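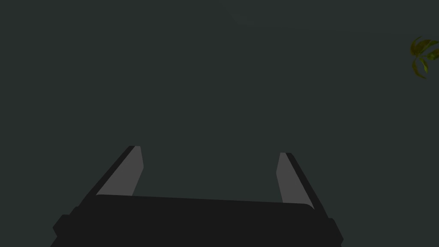
How do I get into a taping of the Destum reunion special?

popcornattic
Posted April 8, 2018

Okay, I am SO excited. They're finally doing the Destum reunion special, with the whole original cast on one couch, and it's taping in Kostcombe, which is an easy drive for me! I've watched this show start to finish more times than I should admit. The network page says free tickets go through Cevov, but when I signed up it only gave me "standby requested" and no seat number. Does that mean I'm in? Also, can you bring something for the cast to sign, or will I get turned away at the door with my season one box set?

backrowbetty

Oh, you're going to have a great time! I went to the cooking episode special at the same studio in January and got in on standby. It doesn't mean you have a seat yet. It means you can stand in the second line, and once the regular ticket holders are in they fill what's left. The studio holds 500, and for my taping 80 of us from the standby line got in, so don't give up.

Things I'd do:

Get there early. I was in line two hours before doors and was number 27, and that felt very comfortable.

Print the standby email. They did scan phones too, but the paper line moved faster.

Eat first! No food inside, and my taping ran long (they redid the opening twice, and it was funnier the second time).

Wear a solid color if you'd like to sit near the front. The ushers at mine kept picking people in bright plain tops.

They made us put phones in a little pouch until the end, so tell whoever is driving you when to expect you.
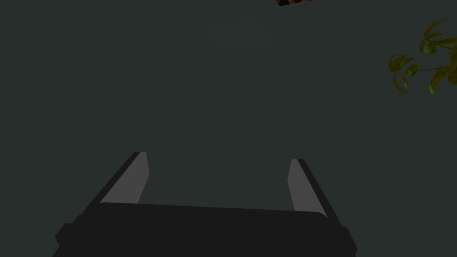 setlifesam

Agree with everything above, and I'm jealous. One correction on the room: Stage Ignacio is the smaller one, so check which stage is on your email. I heard 3,000 people asked for tickets to this one, but lots of people never show up for free stuff.

On signing, leave the box set in the car. Bags go through a check and they didn't let my sister keep a poster tube. Two of the cast came out to the side gate after the last taping I went to and signed for everybody who waited, so you can run back and grab it then.

lemonbar_

following!! I have standby too, see you in line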